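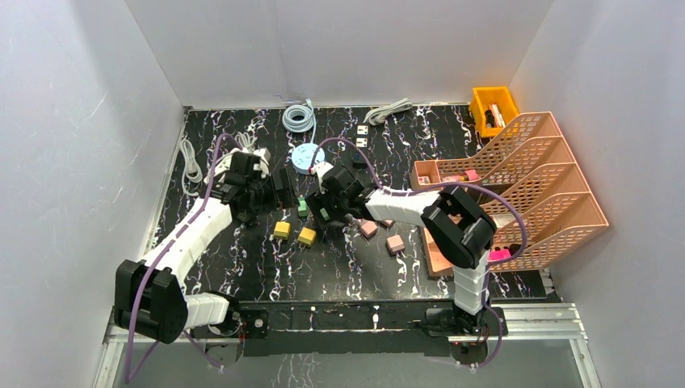 Nuwan Karunaratne had his lunch in one hand and a terminal open with the other when I turned up, and he didn't put either one down for a while. He writes the motion planner at Mestov — the bit of software that decides how two arms get to where they're going without whacking each other on the way.

"Everybody asks me about the grippers," he said. "I don't do grippers! I do the boring metre of air before the gripper."

I asked what was boring about it. Quite a lot, apparently, until February, when he threw out the old planner. That one gave each arm a turn, and the second arm sat waiting like a polite driver at a roundabout. The new one (they call it Gosano, and he wouldn't tell me why) plans both arms together and replans every 40 milliseconds.

"The first version was awful," he said, laughing. "Both arms would back off to be nice, then both would go in, then both would back off. I watched that for 20 minutes. I was kind of fond of it."

His fix was a small cost for changing your mind. Debashish Bhattacharjee, who looks after perception, reckons the real trouble was his own code, with block positions jittering by 2 millimetres between updates and the planner chasing every wobble. They still haven't settled that one.

I asked Nuwan what's next. "Logging," he said. "We've got 700 failed plans saved and no decent way to search them." Then he went back to his sandwich.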